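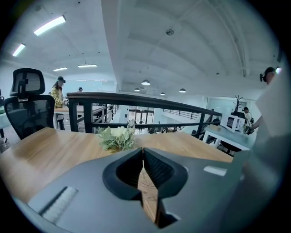 Word list for the Wumstead spelling set, 177 entries, May refresh. Kept by Yaowalak Kaewmanee.

## Format

- one word per line, lowercase
- tab, then grade (2 to 14)
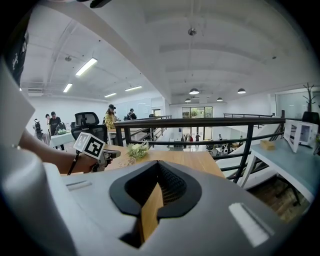 Compound words go in as one entry — no hyphens, no splitting. *Tabletop* and *forearm* are both in, like the bare forearm over the tabletop there. Plurals droped unless irregular.

## Todo

- merge the Tanui list
- check the last 30 for teh double-l ones

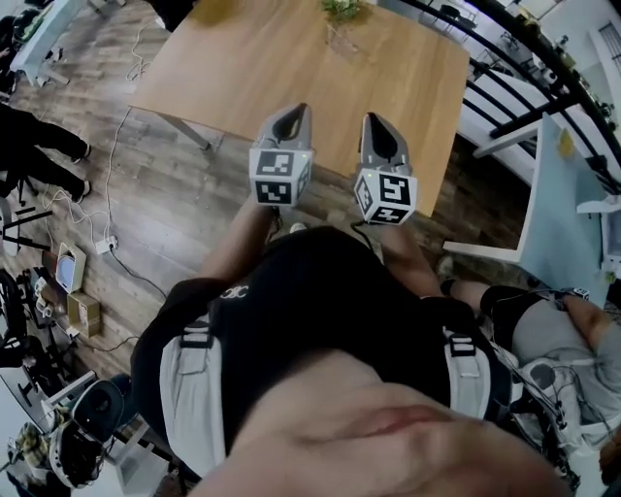
*Two hand-held grippers over a light wooden tabletop.*

License: same as Evard.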